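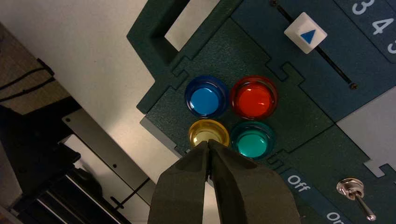 **Figure 3.** Boutons-poussoirs translucides d'un panneau de commande vert foncé ; un bouton jaune se trouve juste derrière le bout des doigts du préhenseur.

### 4.2. Effet du préconditionnement thermique sur la dispersion des cycles

Les essais décrits en 4.1 ont été conduits à température ambiante stabilisée. La présente section traite du cas, plus fréquent en exploitation régionale, où le pack de propulsion est remis en charge immédiatement après un vol court et n'a pas atteint l'équilibre avec la cellule. Le module étudié est celui du démonstrateur Prullness, un biplace à propulsion électrique dont l'architecture à deux chaînes redondantes a été reprise sans modification. L'électronique de gestion est de type Fomis, avec une voie de mesure par groupe de cellules et une sonde supplémentaire en sortie de plaque froide.

La campagne comprend 167 cycles complets, répartis entre le banc de Jitham et l'installation secondaire du laboratoire Ngô. Chaque cycle reproduit un profil de mission simplifié : roulage, décollage à puissance maximale, montée, croisière, approche, remise de gaz, atterrissage. La remise de gaz est systématiquement incluse, y compris dans les profils courts, afin de solliciter le pack à faible état de charge. Ce choix pénalise la durée de vie par rapport à un usage réel et doit être gardé à l'esprit à la lecture des valeurs absolues. Les comparaisons entre configurations n'en sont pas affectées.

Trois stratégies de préconditionnement ont été retenues. La première (P1) n'applique aucun traitement entre l'arrêt du moteur et le début de la charge. La deuxième (P2) impose une circulation du fluide caloporteur pendant 30 minutes, pompe à débit nominal, sans apport de froid externe. La troisième (P3) raccorde le circuit à un groupe au sol et régule la température de sortie de plaque jusqu'à l'atteinte de la consigne ; sa durée est donc variable. L'ordre des stratégies a été permuté entre les modules pour limiter la confusion entre vieillissement et traitement.

#### 4.2.1. Résultats

L'écart de température entre cellules centrales et cellules de rive constitue la variable la plus discriminante. Sous P1, il persiste pendant toute la phase de charge à courant constant et ne se résorbe que dans la phase à tension constante. Sous P2, il diminue rapidement au début de la circulation, puis se stabilise sur un palier qui dépend peu de la température initiale. Sous P3, ce palier disparaît, mais un gradient inverse apparaît au voisinage de l'entrée du fluide : les cellules les plus proches du collecteur sont refroidies au-delà de la consigne et leur résistance interne augmente en conséquence.

Ce gradient inverse n'avait pas été prévu par le modèle nodal présenté en section 3. Le recalage du coefficient d'échange en entrée de plaque suffit à le reproduire qualitativement. L'amplitude reste sous-estimée, ce que nous attribuons à la représentation du collecteur par un nœud unique. Un maillage plus fin a été testé — sans recalage supplémentaire — et réduit l'erreur dans les deux configurations de débit.

La dispersion de capacité en fin de campagne suit le même classement pour P1 et P2. Pour P3, le bénéfice attendu par rapport à P2 n'est pas établi : les intervalles de confiance se recouvrent et la différence change de signe selon le module considéré. Aucun déclenchement de la protection thermique n'a été enregistré sous P2 ni sous P3. Sous P1, les déclenchements sont concentrés sur les profils avec rotation courte.

#### 4.2.2. Discussion

Du point de vue de l'exploitant, P2 présente l'avantage de ne requérir aucun moyen au sol. Elle immobilise toutefois l'appareil pendant une durée fixe, indépendante de l'état thermique réel du pack. Une variante à arrêt conditionnel, fondée sur la dérivée de la température de sortie de plaque, devrait permettre d'écourter la circulation après les vols peu sollicitants. Elle n'a pas été évaluée ici.

Deux limites doivent être signalées. D'une part, le banc ne reproduit ni les vibrations ni la baisse de pression en altitude, dont l'influence sur le contact entre cellules et plaque froide est mal connue. D'autre part, les modules proviennent d'un même lot de fabrication, et la dispersion initiale est donc inférieure à celle d'une flotte. L'extension à des lots mixtes suppose de revoir le critère d'équilibrage, qui utilise actuellement un seuil de tension fixe.

Les séries temporelles ont été filtrées selon la procédure de l'annexe B. K. Rimkutė a réalisé le recalage du modèle nodal ; T. Đinh a assuré le traitement des mesures du second site et l'analyse des déclenchements.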